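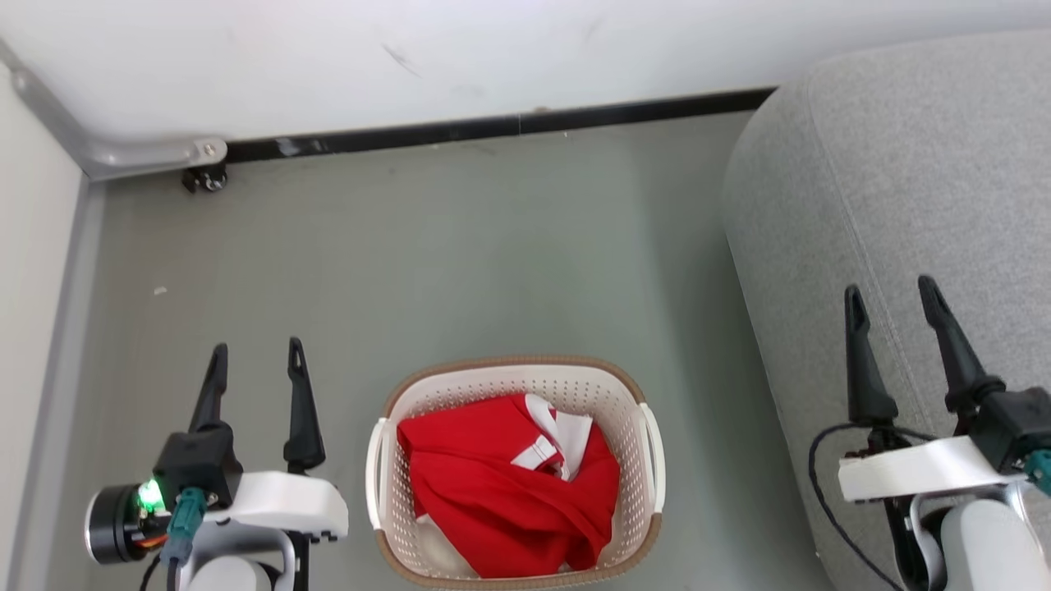

I've been collecting laundry demos for most of a month now, and I have opinions about shirts. The job sounds simple enough when I explain it to my sister: I drive the two arms through a chore, the computer records everything, and later a model tries to learn the chore from the recordings. Then I do it again. And again! Red is my favorite thing to have in the basket, because against a white basket and that gray-green floor I can tell right away where the cloth stops and the basket starts. Gray socks on a gray towel, not so much.

The goal for the house chores set is 3000 episodes by the end of November. We're at nearly a third of that (Yanti Goh keeps the tally, and she is stricter than I am about what gets in). If I fumble a grab and recover, she keeps it. If I fumble, sigh, and sit there for 11 seconds deciding what to do, out it goes. She says the model will learn to sit there too, and I believe her — I watched an early version from the Plirau project hover over a pillowcase for so long that I went and made coffee.

What I didn't expect was how much of my day goes into messing things up on purpose. Every episode needs a fresh start, so I crumple the shirt a new way, nudge the basket, turn it a bit, toss the shirt in from farther off. My crumples were all coming out the same for a while. I'm right-handed and I guess I have a signature crumple? So now we swap: Gunn does the tossing for 30 episodes while I drive, then we trade places. His are much worse than mine, and they've been great for the data.

Driving with two fingers per hand takes getting used to. Collars are easy to pinch and sleeves are slippery little things. I've also learned to leave the basket handles alone until the clothes part is done, after a tip-over that cost me most of a morning in Rultville.

Next week we add four new kinds of clothing, and Yanti wants hoodies in the mix. Drawstrings, zippers, that big floppy hood... I've asked for the hoodies to come last.

Posted 2021-10-09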